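Do Those Wood Table Tricks Work?

Every few months the same list of miracle cures for tired tabletops goes around, and every few months somebody rubs half a walnut on a good piece of furniture. I have tried most of them. My opinion is low.

Walnut first. The oil darkens a light scratch for a while, on some finishes. So does almost any oil. On a deep gouge it does nothing except leave crumbs in it.

Mayonnaise on white rings: I left it overnight on an old table from a sale in Urnham. The ring was a bit fainter in the morning and the table smelled like a sandwich. Plain petroleum jelly did the same job on the next ring without the smell. Neither one touches a black stain, which has gone down into the wood and needs sanding or bleach.

Vinegar and olive oil, the "natural polish." The vinegar can dull shellac, and the olive oil never dries, so dust sticks to it. Skip it.

Then there's the question of whether to do anything at all. A brown top with streaks and blotches hides a lot, and I would want a very good reason to take a sander to one.
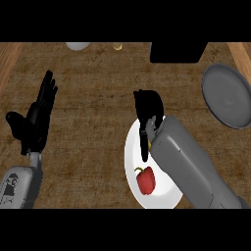
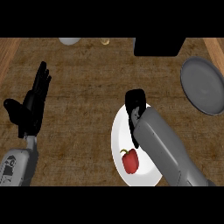
Rhys Hollis wrote in to say I'm too hard on the mayonnaise, that it took a ring clean off his mother's sideboard, and that you have to leave it a full day with a plate over it. Maybe. I'd like to see the same ring left alone for a day beside it, which never seems to be part of these stories.

What I do use: a barely damp cloth, then a dry one, going with the grain. Paste wax over a sound finish, thin, and not often. If the wax smears you used too much, so keep buffing.

For sanding out a stain on bare wood, start at 120 grit and stop at 200 or close to it. People who go up to 2,000 on a kitchen table have more free time than I do, and the first hot pan won't care.

Test anything new on the underside first and leave it a couple of days before you decide.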